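Forums > Home Care > Wood Surfaces > Small table, striped top, stain and clutter

New topic | Search | Unread | Log in

oxbowledge
Table is a small rectangular one, light honey color, plank-striped top, bought under the Homstead name. It stands on polished concrete and gets used for snacks and odd jobs. The finish has gone dull over the front half. I want to clean it and put on one coat of Primeck satin. Two questions. Does the top need sanding first, and does the small printed logo near the front-right corner survive cleaning? I would like to keep the logo.

State of the top as of this afternoon:

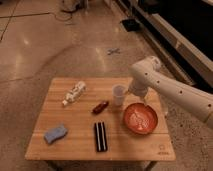
Tabletop before clearing. Logo at the front-right corner.

574_grit
Clear it completely before deciding anything. Bottle, cup, bowl, all of it. A bottle stored on its side can seep at the cap, and a ring under a bowl will not show until the bowl is moved. Then wipe with a damp cloth and 4 drops of dish soap in a quart of water. Dry along the stripes.

Check for dullness again after it dries. Residue and worn finish look the same from standing height.

marlpit
Disagree on the soap. Soap leaves a film and Primeck satin does not like film. Plain water, then mineral spirits on a rag, then wait 50 minutes. I did a bench in Skenasville that way and had no adhesion trouble.

574_grit
Mineral spirits on unidentified ink will likely take the logo off. He said he wants to keep it.

marlpit
Then mask the logo. Low-tack tape, pressed at the edges only.

oxbowledge
Tape was my first thought. My concern is a visible square where the old finish stays dull and the rest is new.

quillback7
You will get the square. I had the same problem on a MacRitchie side table. What worked was wiping around the print by hand, no tape, and letting the new coat go over it. Test the Primeck on the edge of one letter with a cotton swab first. If the swab picks up gray, stop.

Also, what is the light blue item at the front-left corner? If it is a sponge with a scouring side, that could be your dull patch.

oxbowledge
Sponge. No scouring side, but it does live on that corner, often wet.

quillback7
Move it to a dish. Standing moisture in one place will lift any finish, old or new.

574_grit
Agreed. On sanding: skip it if water still beads. If it soaks in, sand lightly with the stripes, 320 grit, by hand. Tack cloth after.

marlpit
320 is too coarse for a scuff between coats. 400.

574_grit
It is not between coats, it is over an old factory finish of unknown type. 320.

oxbowledge
Water beads on the back half. Front half it soaks in after 7 minutes - slower near the logo. I will clean with plain water, swab-test one letter, and hand-sand the front only. Undecided on grit.

quillback7
Sand the whole top or the sheen will not match. Stay an inch off the print.

Page 1 of 1

Contact | Terms | Copyright Wood Surfaces Board | Back to top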